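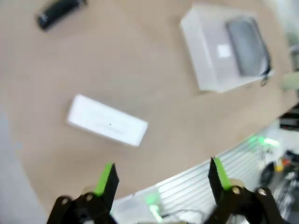
How often should I change the oil in a small petrol generator that only gets used in winter? Once a year is plenty for light use, and the best time is just before you put it away, so that it doesn't sit for months in dirty oil.

Posted in: Outdoor Power > Generators & Pumps
3 min read
Search this forum Go

candela_carretero
Thanks for the pinned answer, it has saved me a search! My question follows on from it, I suppose. I have a Fendent 2000 that my uncle passed on to me when he moved out of Killstead, and it starts beautifully, then after 7 minutes or so it begins to hunt up and down and finally dies. Leave it be for a bit and off it goes again. I've put in fresh petrol and a new plug, and the oil is right up to the mark. Any ideas, please?

mudlark2535
Welcome, Candela! Lovely little machines, those – mine has done almost 2000 hours and still gets me through every power cut. My money is on the fuel cap. The vent blocks up, the tank pulls a vacuum and the engine starves. Next time it starts hunting, slacken the cap a touch and see if it picks up.

Echevarría
I'd have to disagree with my friend above, I'm afraid. A cap can do it, but if the generator has been standing since last November I'd go straight to the carburettor. Take the bowl off and clean the main jet properly, and don't poke wire through it as you'll only make the hole bigger.

mudlark2535
Stripping a carb before trying the cap, though? It costs nothing to look!

Lucía Pastor
You may both be right, bless you. On my Darkudell it was the cap first and then, a month later, the jet as well. Candela, do slacken it outdoors and away from anything hot, and have a look at the little filter inside the tank while you're there.

candela_carretero
Well, I slackened the cap and it ran for the whole of my tea break without a wobble, so that's one new cap on order. I'll still clean the jet before winter, Echevarría, I promise. Does anybody know which gasket the bowl takes?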